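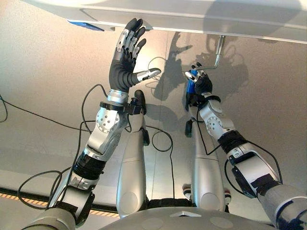 Sticky Cabinet Doors and Other Small Annoyances

I put off cleaning the tops of my kitchen cabinets for almost 2 years, and wow, did I pay for it! Plain dish soap did nothing. What finally cut the grease was a paste of baking soda and warm water, left on while I drank my coffee, then wiped off with an old T-shirt (test a hidden spot first if yours are painted).

Now I line the tops with wax paper – my neighbor Joanne Blackburn swears by newspaper, and that works too. Swap it out every August or so.

For squeaky hinges, rub a little candle wax on the pin. And if a door won't stay shut, try tightening the screws before you go buy new latches. I spent $52 at the hardware store in Griltham before I thought of that.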